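Wolde open house, quick notes before I forget it all

Last updated October 1, 2024

142 shares | 5 comments

Got back late, typing this up on the couch with my shoes still on. Went to the Wolde open house, the co-housing place up past the Kadell bridge. Lots of you asked about it after the June post so I drove up. Two hours each way. Worth it? Mostly.

Parking first. There isn't any. Well, there's a gravel strip by the mailboxes and it was full when I got there. I ended up down by the feed store and walked back up the hill. Wear real shoes.

Sign-in was a folding table in the courtyard. Name tag, map, go. Lilla Juhász took my group. She's lived there since the first units were finished and she talks fast, which suited me. She did not do the sales thing. Somebody asked straight off what goes wrong and she said laundry. Laundry and noise on the stairs. They've rewritten the laundry rules more times than she could remember.

The basics: 50 homes, one shared building in the middle, gardens out back. Smallest units are studios, biggest are three bedrooms. Everybody has their own kitchen but there's group dinner a few nights a week and you sign up to cook. You can skip dinners. You can't skip cooking, not for long.

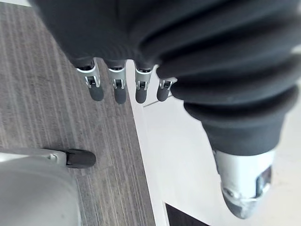
The stairs in the north block are steep. I mean it. If your knees are bad ask for ground floor right away, becuase those go first. There's an elevator in the south block only, and it was slow. Stood there a while with a man and his very patient dog.

Heating is shared, one system for the whole place, and you pay by square footage. That started an argument in our group. A woman in front of me thought it should go by thermostat. Lilla said they voted on that already and it lost. Moving on.

Then the gardens, my favorite part by a mile. Tomatoes nearly done, squash all over the path, a row of beans someone had given up on. Plots are small. There's a waiting list even if you live there, which seems rough. Rainwater tanks behind the shed. The tool shed was neat, everything on hooks, and there's a sign-out book that people really do seem to use, pages and pages of it.

Money talk was at 2 in the big room. Viktória Simon ran that one and brought handouts. Good handouts! Buy-in depends on the unit, then a monthly fee that covers heat, trash, repairs and the shared building. She went line by line. The roof fund is low and she said so. There's a big paint job coming and everyone pays extra for that, new people too. Ask about it if you're serious. Application fee is $100 and you don't get it back, even if you pull out the next day. 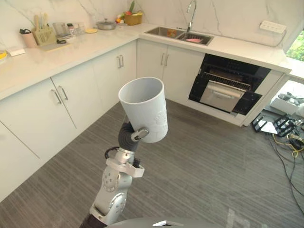
Waiting list right now is 103 households. That got a groan. Studios move fastest, family units hardly ever come up. Viktória said put your name in anyway, people drop off the list constantly, they move away or buy someplace else and forget they're on it.

What else. Pets are fine, two max. Guests can stay in the guest room for a small fee, book early around holidays. Bikes go in the basement and the basement smells like bikes. Cell signal was awful in the north block. Walls seemed decent, I stood in a hallway and couldn't hear much, but it was a Saturday crowd shuffling thru so hard to judge.

Food: soup and bread, free, in the courtyard. Lentil. Had seconds. Coffee was weak. If you want a real lunch the diner in Kadell does a good grilled cheese, and they close at three so don't hang around like I did.

Would I live there? Don't know. I liked the people. I liked the garden a lot. I don't love meetings and they have a lot of meetings. My sister says I'd last until the first laundry fight and she may be right.

Next open house is in spring, no date yet. Get there early, park at the feed store, bring a pen for the handouts.

5 comments

marnie_t
Did they say anything about renting? Or is it buy-in only?

PorchLight
We toured last year and the roof fund was low then too. Just saying.

Author
@marnie_t buy-in only, but owners can sublet for a year with a vote. Should have put that in, sorry

dougw
Steep stairs is right. My wife counted that as a no before we got to the top.

greta in the valley
Does anybody know how big the garden plots are? Small like a door or small like a car?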